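The simulator is now where the shift is decided

Most argument about automation at Flarnine has been about headcount. The more useful subject is who decides how a job is done, and when. Since the Wosby cell was commissioned, that decision has moved off the floor and into a simulation, which the people who run the line see late or never.

The old method was simple. A new part arrived, the bench operators handled it for a morning, and by the afternoon there was an agreed way of picking it up. The knowledge was informal and badly recorded, but it belonged to the people who had to live with it. The new method begins with a model of the arm and a model of the part. Approach angle, finger opening and grip height are tried there until the pick is stable, and the result is released to the cell.

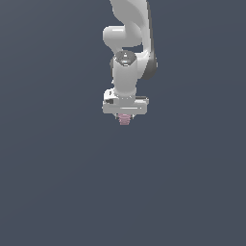
As engineering, this is sound. The last part family went through 3,112 simulated picks before release, of which 1,952 used grip settings that were later discarded. Running those on real hardware would have meant worn fingers, scrapped parts and a blocked line. I have no wish to go back.

My objection concerns what the model leaves out. It has no bench, no bin with a bent lip, no operator reaching across at two in the afternoon to clear a jam. A grip can be correct in every respect the simulator measures and still oblige someone to stand at a bad angle for a whole shift to keep the feeder supplied. Two of the three changes requested by operators in November were of this type, and both were logged as 'cell performing to specification'. 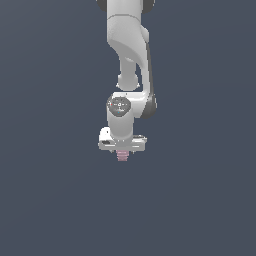

Simulation render: Ostano cell model

The remedy is modest. Operators should sit in on the grip review before release, in paid time, with authority to hold it. They need no programming for this – the renders are easy enough to read, and a person who has handled the part will often spot a poor hold quickly. Ong, the other site on the same system, already rotates one operator per shift through its reviews.

Management's reply is that this adds a day to each release. It does. The day is currently being spent anyway, in small pieces, by people at the feeder making up for decisions they had no part in, and it appears on no schedule.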